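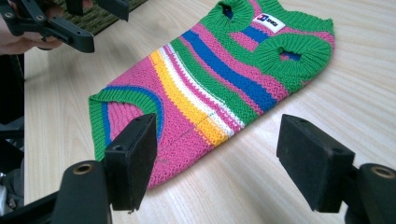 This page was last changed on February 5, 2025.

4. The Student Folding Project

4.1 Setting and course structure

The folding project grew out of the second half of our introductory robotics course at Grernia, where students who have just learned to write their first controllers are asked to spend the rest of the term on one long piece of work of their own choosing. In earlier years almost everyone chose blocks, cups, or other rigid things (and we were happy to let them!), but this past October one of the teams asked whether they could work with clothing, and the idea spread to the other benches so quickly that we rewrote the project sheet to suit it. The project took the name Tevance, after the software package the students were already using to line up their recordings.

Clothing for people proved awkward on our tables, and so the students settled on small knitted garments of the dog sweater kind, which fit comfortably within reach and still offer plenty to think about. A sweater of this size has a collar, a hem, and leg openings, all of them ribbed, and the students soon began to use the ribbing as a landmark when they talked to each other about where a grasp should begin. Bold stripes were welcome too, as they made it much easier to talk over a recording afterward and agree on which part of the knit was meant.

4.2 Collecting demonstrations

Demonstrations were recorded with hand-held grippers, as in Figure 3, and students worked in pairs, each person guiding one gripper. We asked every pair to start with the garment lying flat and to talk through the fold out loud before touching anything, a habit we borrowed from the Gill workshop and have grown very fond of. The goal for the term was 500 demonstrations per section, with 900 set as the figure for the combined set, and the teams kept their own logs of which attempts they wished to keep and which they would rather do over.
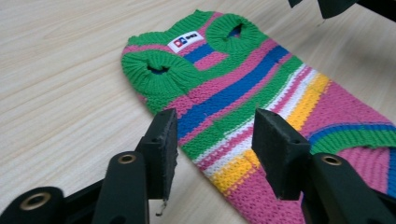
Figure 3. Hand-held gripper and striped knitted garment on the work table.

The choice of where to place the fingers was left to the students, and it led to some of the liveliest talk of the whole term. Some pairs liked to begin at the hem, while others argued for the collar and worked their way down, and we let both groups carry on as they pleased and asked only that they write down their reasons in the shared notebook. Reading those notes later was a real pleasure for us as teachers, and we return to them in Section 5, where we compare them with the trained policies.

Each recording was trimmed to 2000 time steps or fewer and then passed to the Grullurard scripts, which the students were free to change, and many of them did.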